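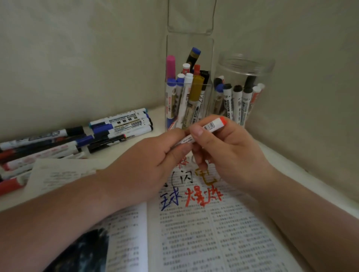 Sample image, Kirnent desk set: a whiteboard marker held over an open book, with an acrylic organizer and a round plastic jar of markers behind.

Kirnent Desk Set: Marker Sorting

Version 1.2
Released 1 December 2025
Maintainers: Ayuba Agbenyega, Yaw Mensah

Summary

Kirnent is a collection of still images of whiteboard markers being sorted and put away on a desk. It covers loose markers, markers in containers, and markers in the hand. The set was put together for work on small-object storage and on reading print along narrow, curved barrels.

Contents

images/ 1135 files, JPEG
labels/ one text file per image, same base name
splits/ train.txt, test.txt
containers.csv container types and codes
CHANGES change log

The test split lists 627 images with at least one marker in a container. Images in the test split do not appear in train.txt.

Label fields

cap_color: color of the cap as seen. Orange-red is coded as red. If the cap is hidden, the value is unknown, even where the ink color can be guessed from the barrel.
barrel_color: white, black, metallic or other.
location: organizer, jar, pile, hand or desk.
pose: upright, leaning or flat.
barrel_text: printed text, copied in the case shown. Partly hidden words are entered up to the last readable letter, followed by an asterisk.
barcode: yes or no. Digits are not transcribed.

A marker touched by either hand is coded as hand, including when its other end rests on something. Gold and silver barrels both go under metallic.

Container codes

C1: tall rectangular organizer, clear acrylic, upper and lower compartments
C2: round jar, clear plastic, ribbed rim
C0: no container

The two compartments of C1 share one code. Version 1.0 split them, and 14 label files were corrected when the codes were merged.

Labeling

Each image was labeled once by Mensah and checked by Agbenyega. Disagreements were settled on the full-size file. Most of them concerned caps seen through two layers of clear plastic, where blue and black are hard to tell apart.

Known problems

Barrel text in C2 is often vertical. Readers that expect horizontal text need the image rotated first.
Markers at the back of a full container are undercounted. Do not use the labels for inventory totals.
In 16 images the barcode field is blank. Treat blank as no.
Books and other paper on the desk are not labeled.

Use

Free for research and teaching. Keep this file with any copy of the images. Corrections should give the base file name, the field and the proposed value.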